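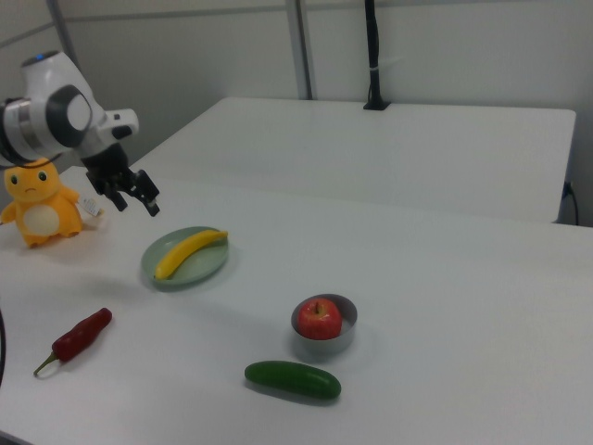
Pick, Place, Repeat: A Semester with the Premimura Starter Kit

Final project report, Introduction to Robotics, Branenwood College

Summary

Our group spent the spring learning to use the Premimura, a teaching kit from Ulidico that adds a gripper, two camera views and a training program to a robot arm. We wanted to know if students with almost no robotics background could get an arm to put a banana on a plate, and how much of the work the kit would do for us. The answer to the first part is yes, and it was the most fun any of us have had in a lab course! The second part takes longer to explain, so most of this report is about that.
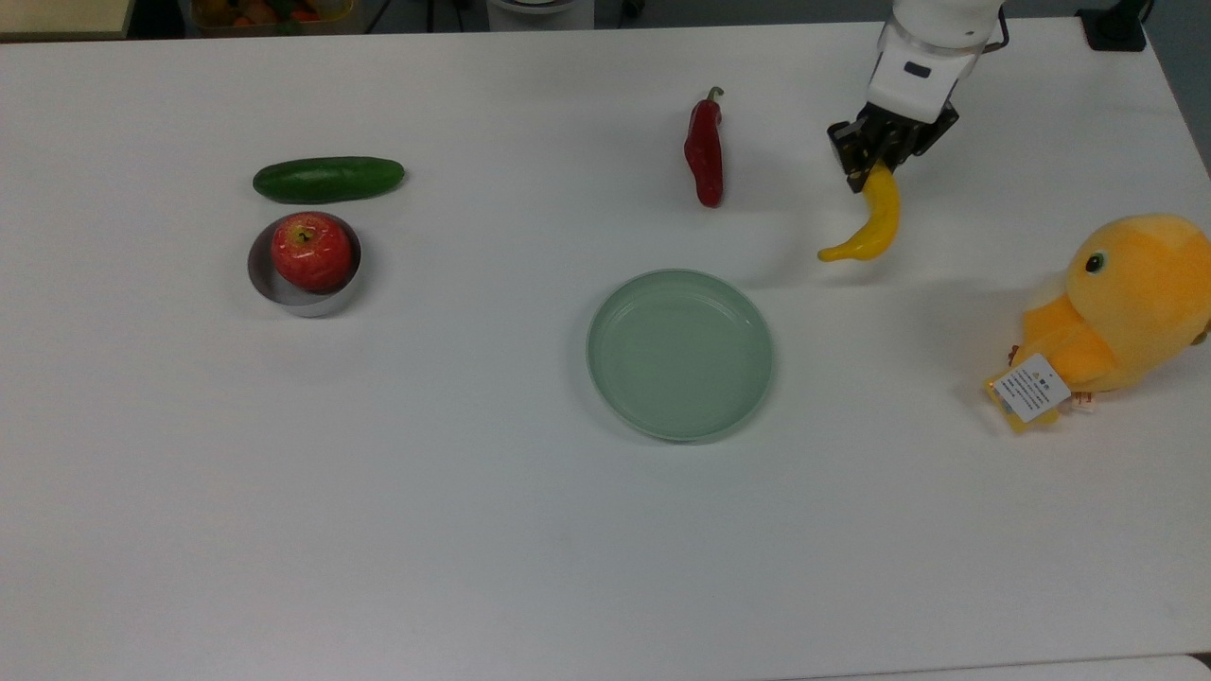
Mei Bellamy
Student team lead and report author

Why we picked this kit

Our instructor, Noreen Mengal, gave us a choice between building a gripper from parts and reviewing a finished kit. Ansel wanted to build. Linnea and I wanted to get to the software before June, and we outvoted him (he has forgiven us, mostly). The Premimura appealed to us because you teach it by moving the arm through the job yourself and saving each run as a demonstration. There's a scripting mode too, but we hardly touched it.

Setup

The manual says to allow an afternoon. We needed two, and the second one went almost entirely to the camera mounts. The side camera was easy. The overhead one kept drifting a little whenever somebody leaned on the table, and we didn't notice until our first set of demonstrations came out slightly shifted from one end to the other. Linnea put tape marks on the mount after that, and I'd tell any group to do it on day one.

The calibration screen is great. You touch the gripper to a few points, the program shows you how far off it thinks it is, and you keep going until the bar turns green. I wish every piece of lab equipment worked like this.

The task

We used a banana, a cucumber, a red chili pepper, an apple in a small metal bowl, a pale green plate and a yellow plush toy. The goal was always the same: pick up the banana and set it on the plate without bumping anything else. The other things were there to make it harder, and we changed the layout between sets so the arm couldn't just memorize one path.

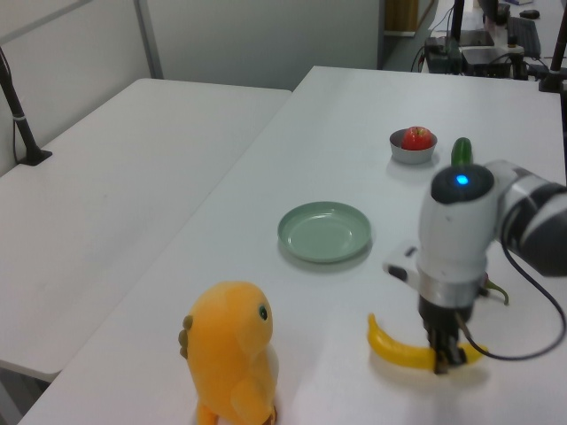 Figure 3. Gripper closed on the banana, with the plate empty.

What we found

We recorded 30 demonstrations for our first model. It went for the right object nearly every time, which had us cheering, but it tended to close the fingers too early and nudge the banana away. Adding more demonstrations helped less than we expected. What helped much more was slowing down by hand just before the grasp, so the recordings had plenty of detail in the part that matters. Ansel worked this out on a Sunday and sent us a message entirely in capital letters.

Training was set to 1000 steps by default. We raised it to 4000 for the final model and the motion got smoother, especially on the way down.

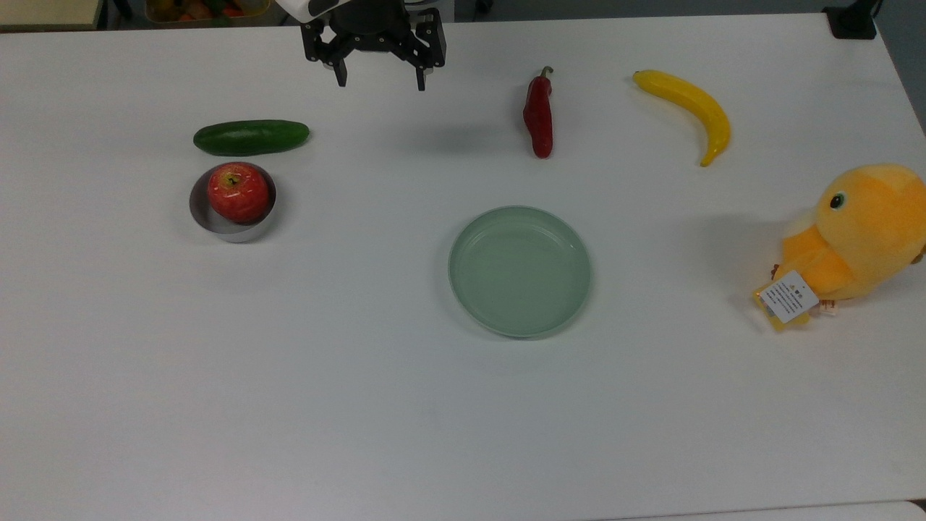

Curved objects are also just tricky for two flat fingers. If they come down across the banana they get a solid hold, but if they come down along its length, it can roll. The kit lets you turn the wrist while you're demonstrating, and once we did that on purpose the model started doing it too. Watching it copy a habit of ours was a little spooky and completely wonderful.

Things we'd change

The error messages are short and not very helpful. "Run rejected" doesn't tell you which run. The save button sits right beside the delete button, and we lost a good demonstration that way. We'd also like a longer cable for the overhead camera.

Would we recommend it?

Yes, for a group of 3 or 4 with a full semester. Despina Hodoroagă, who ran the Renaud lab sessions, has our saved demonstrations and Linnea's notes on the camera mount, and next year's students are welcome to both. We never got to the apple, so please start there.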